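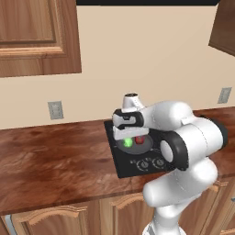
Figura 1. Brazo simulado sobre la placa de cocina, con la pinza encima de la zona del quemador.

Enseñar a un brazo simulado a distancia: informe de prácticas
Autores: Afshin Daneshvar y Petronella Khumalo
Asignatura: Proyecto de Robótica II
Entrega: julio de 2020

1. Planteamiento

El enunciado pedía comprobar si una persona sin formación previa puede transmitir una tarea de cocina a un brazo robótico manejándolo por control remoto. La bibliografía del curso da por hecho que sí y que basta con acumular demostraciones. Nosotros no lo teníamos tan claro al empezar y lo tenemos menos claro ahora.

Trabajamos con el entorno de cocina Wistholm, que el departamento ya tenía instalado, y con el mando de seis ejes Kabbaj. El registro de trayectorias se hizo con Nisturus, un programa escrito por alumnos de cursos anteriores y documentado a medias. Perdimos casi todo mayo en conseguir que guardara la apertura de la pinza con la misma marca de tiempo que las articulaciones.

2. Recogida de demostraciones

Grabamos 200 demostraciones entre los dos. Tras revisarlas quedaron 142. Las demás se descartaron por choques con la encimera, saltos en la señal del mando o porque el operador se rindió a mitad de camino. El criterio para descartar lo fijamos nosotros y lo fijamos tarde, con los datos ya delante, cosa que no recomendamos.

La tarea consistía en llevar un objeto pequeño hasta la placa y soltarlo en la zona de un quemador. Sobre el papel es fácil. Con el mando, la profundidad se calcula mal: la vista lateral engaña, y el propio brazo tapa buena parte de la placa en cuanto se acerca. Daneshvar aprendió a bajar en vertical; Khumalo prefería entrar en diagonal. El modelo recibió las dos maneras mezcladas. 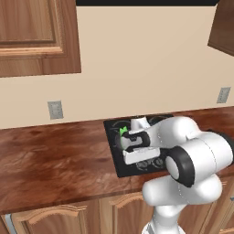
Figura 2. Objeto verde sujeto entre las puntas de los dedos, sobre la placa.

3. Resultados

Entrenamos una política por imitación con las demostraciones válidas y la probamos en 60 intentos. La tasa de éxito fue del 72 %, cifra que en la presentación intermedia gustó mucho y que conviene leer despacio. Contamos como éxito cualquier intento en el que el objeto acabara dentro de la placa, aunque fuera en un quemador distinto del pedido. Con un criterio más estricto el resultado sería peor. No podemos decir cuánto, dado que no guardamos el quemador de destino en todos los intentos.

Tampoco sabemos separar lo que aprendió el modelo de lo que le facilitó el escenario. El objeto aparecía siempre en la misma franja de la encimera y la iluminación no cambiaba. Cuando movimos la posición inicial unos centímetros, a modo de prueba informal, el brazo repitió el gesto de siempre y cerró la pinza en el aire.

4. Discusión

El guion de la práctica, preparado por la empresa Puvance, afirma que la demostración remota «captura la intención del operador». Lo que nosotros capturamos fueron posiciones articulares, con las vacilaciones incluidas. En varias trayectorias el brazo se detiene encima de la placa porque quien lo llevaba estaba comprobando la altura, y la política aprendida también se detiene ahí, sin comprobar nada.

Queda pendiente repetir la prueba con un solo operador y comparar. Habría que variar además la posición de partida y anotar el quemador desde el primer día. Del paso a un brazo real no hablamos, pese a que el guion le dedica un apartado entero: con estos datos no tendríamos nada serio que decir.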